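Home Forums Members Search Log in

Open day at Ornach, the robot hall – who else was there?

moradi_fan
I went on Thursday to the open day at Ornach and I would like to hear other opinions. I expected robots that move. Instead, the main demonstration was people doing small household tasks with hand-held grippers, and the movements are recorded so that a robot can learn from them later. At first I was a little disappointed, but I stayed for three rounds. Our guide, Dede Mahama, was very patient with us and repeated each explanation when the hall was loud.

tinwhistle
I was in the morning group. Sorry, but I found it thin. I paid for a train ticket and I saw a person handle a plastic box. The Clestell people at least had an arm that sorted parcels last September, and you could stand next to it.

moradi_fan
I understand, but I see it differently. Try to open a lid when you have only two stiff fingers on each hand! You must plan every move. For me it was more instructive than an arm that repeats the same path all day.
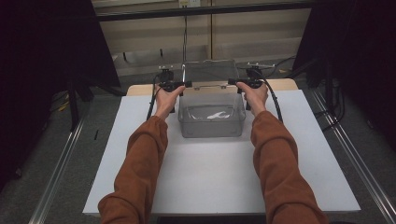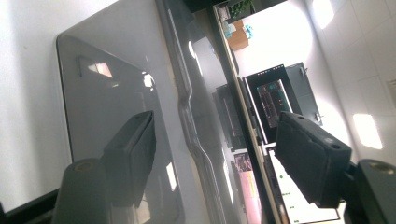 kettle_and_co
Could visitors try the grippers themselves, or was it only for the staff?

moradi_fan
Visitors could try them in the afternoon, four persons at a time, and you had to put your name on the list at the entrance. I was number 61 on the list and I got my turn shortly before closing.

kettle_and_co
Thank you, that is good to know. I will come earlier if they do it again.

Flosport_Jan
I did try, and my forearms were tired after ten minutes. The left hand is the problem for me. I push with it without noticing, and then the thing I want to hold slides away. Dede told our group that they want 1,000 recordings of each task before they start any training. I asked if bad attempts are thrown out, and the answer was that a part of them is kept on purpose.

tinwhistle
1,000 recordings to learn one lid. You see my point?

Flosport_Jan
I see it, but you do not program it by hand then. I worked with the old method for years – every new box meant a new program and one lost week.

tinwhistle
Fair enough, for small series maybe. For a line that packs the same carton all year I would still take the old method. And I would still like to see the robot do it. They could have shown at least a film of the result.

moradi_fan
There I agree with you. I wrote it also on the feedback card. Does somebody have the leaflet with the program of the next visit? I left mine in the cafeteria.

Flosport_Jan
I have it at home, I will type the program here tonight.

Contact us | Forum rules | Copyright Moradi Forums | Back to top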